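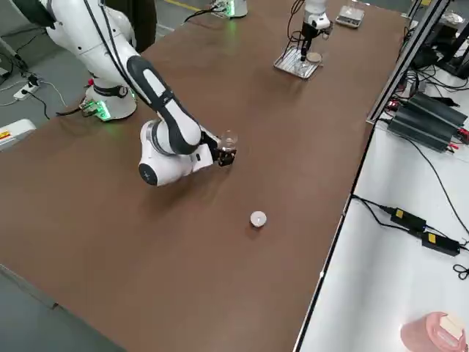
3.2 Tenure records and grazing shares

Entries in the Skitholm register were matched to parish maps by hand. The register lists 3367 parcels, of which up to 35 carry conflicting holders' names. Where a parcel was sublet, the share was assigned to the registered tenant and the subtenant was coded separately. Common grazings were left undivided, following Wikström and Paiva (May draft, section 2).

Decisions of the local land board were coded from its published minutes. A decision was treated as contested if at least three shareholders filed a written objection before the hearing. Oral objections were excluded, as the Plotness minutes record them unevenly and the Grusteo minutes leave them out. 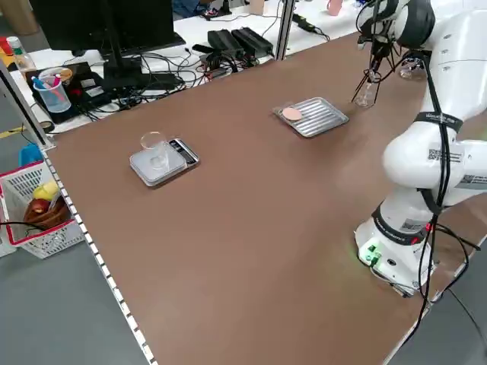
Figure 3. White articulated arm mounted at the side of a brown tabletop.

Contested decisions cluster in townships where the grazing clerk also held a seat on the board. The effect weakens when absentee tenants are removed from the sample, but its sign does not change. Lindqvist was dropped from this test because its clerk's post stood vacant for most of the period.

Board membership was taken as it stood in July 2021. Members appointed later were not coded, and two by-elections held in Grusteo are treated in the appendix.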